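Plurumstead Forced Marriage and Family Safety Project
Progress report to the Odden Fund
Prepared by Ermira Hodžić, Project Manager
Period covered: the six months to the end of March

1. Summary

The project continues to provide confidential advice to people in Plurumstead who are at risk of forced marriage or who have left one. The advice line has been open throughout the period. The second strand, training for staff in schools and surgeries, began later than planned and is now under way. Spending is within the agreed budget. We ask the Fund to note one change to the timetable, set out in section 5.

2. Advice and casework

The advice line is open from 10 am to 6 pm and is staffed by two caseworkers. Callers are offered a first conversation on the same day and, where they wish it, a named caseworker who stays with them until the case is closed. Most referrals came from schools and from the housing office. A smaller share came from callers themselves, often after seeing the card we leave in pharmacies and libraries.

Casework has become longer and more involved than we expected when the application was written. Several clients have needed help with a protection order, a change of address and a transfer between colleges at the same time, and each of these runs to its own timetable. Caseworkers have gone with clients to court and to police interviews when asked. Where a client was under 18, the local authority was told on the day the concern was raised, in line with our safeguarding policy.

We have not included case histories in this report. The town is small and even a changed account could be recognised. The Fund's grants officer may read anonymised case notes at our office by appointment.

3. Safe accommodation

Our agreement with Solis Housing was renewed in the period. It gives the project first call on two self-contained flats outside the town. Both have been in use for much of the six months, and on occasion we have had to place clients further away than they would have liked. The welcome grant of £500 per household has been spent mainly on bedding, school clothing and travel. We propose to keep it at the same level next year.

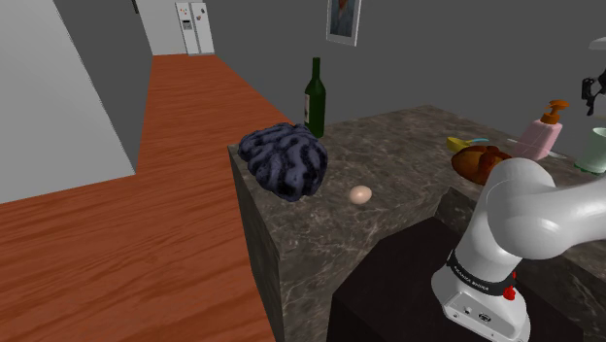
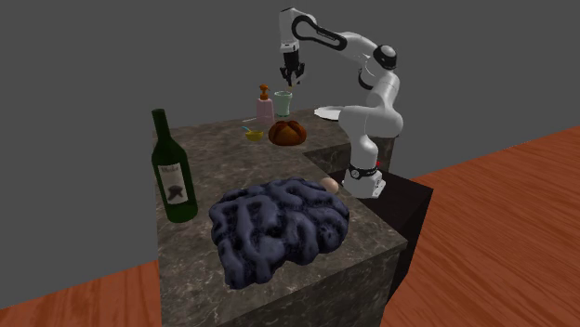

Move-on from the flats remains slow. Clients who are ready to leave have waited for a tenancy, and in that time the flat cannot be offered to anyone else. Solis has agreed to raise this with the council at its next liaison meeting, and we will write in support.

4. Training and public information

Borislav Atanasov joined the project as Training Officer at the start of the period. He has rewritten the half-day course for teachers and school office staff, with more time given to what to do in the first hour after a pupil speaks up. The earlier version spent too long on the law. Feedback forms have been good, although secondary schools have found it hard to release staff before the summer term.

The leaflet has been reprinted in a run of 3000, with a new fold so that it fits inside a bank card holder. Translation was carried out by Matar Language Services. One translation had to be withdrawn and corrected because the telephone number was printed wrongly, and the corrected version has replaced it at every outlet we supply.

5. Change to the timetable

The training strand was due to reach all secondary schools by the end of this period. We now expect to finish in the autumn term. The delay arose from recruitment: the first round did not produce a suitable candidate and the post was advertised again. No additional funds are requested. The unspent salary has been held over and will be used to extend the post into the autumn.

6. Risks

The main risk is caseworker absence. With a team of this size, one period of sickness affects the line at once. We have agreed cover with a neighbouring service, which will take calls but not open cases. A second risk is the security of our address. Post now goes to a box number, and the office sign has been taken down.

7. Next period

Work will concentrate on the school holidays, when the danger of a young person being taken abroad is greatest. The line will open for longer hours in July and August. Mr Atanasov will meet heads of year before the end of term to agree how absences in September are to be followed up. A statement of accounts is attached separately.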